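Handling rules for soft goods: your questions

Maintained by Glykeria Fragkou, Brestthorpe. Last changed 10th October.

Do these rules make our recordings compliant with anything?

No. There is no certificate at the end of this, whatever a supplier has told you. The rules are house practice for people recording household cloth tasks with hand-held grippers. If a brochure says "meets the Brestthorpe standard", ask them which clause. We don't have clauses.

Why is there a limit of 60 takes per sitting?

Tired people get sloppy and start pinching things by whatever edge is nearest. We picked 60 because the Nella group was already using it and nobody had a better number. I would not defend it in front of a statistician.

Our client wants 3,000 takes of the same task. Is more better?

Maybe. I have yet to see good evidence for it when the items never change. The Rostami batch had 2,831 takes on paper. After we threw out the ones with missing notes it was a lot smaller, and I'd have swapped the lot for 1,000 with decent variety in the cloth.

Does Clurnex check the rules for us?

Clurnex checks that the form is filled in. It can't tell whether what you wrote on the form is true. Somebody still has to watch a sample of the takes, start to finish.

Can we tidy the room first?

Move anything with a name, an address or a face in a photo frame on it. Leave the rest. A bare table with one grey cloth on it will give you lovely results on bare tables with one grey cloth. Patterned bedding is fine, and so are cushions.

What counts as a good hold on a small item?

Both pads on the fabric, one each side, with enough of the item between them that it isn't hanging by a thread. For socks we accept a bunched hold. Some teams insist on the cuff, and I have asked them why and not had much of an answer.

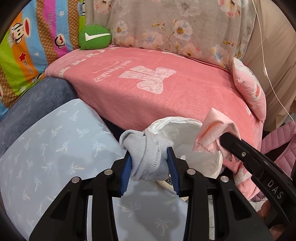

2 min read

The blue pads are on either side of the sock, so for the hold alone I'd pass it. The second gripper has the pink cloth partly over the side of the lined bin, and a still can't tell you if that cloth is going in or coming out. Put the direction in the task note every time. "Cloth, bin" is no use to anyone.

Are fingers in view a reason to reject?

No. Faces are. Fingers around a gripper stay in.

Do we have to report failed takes?

Yes, and at the same length as the good ones. A batch sent to us in March had no failures listed at all. We sent it back.

Who decides when a rule changes?

I do, after reading the objections. Send them in writing, with the take attached.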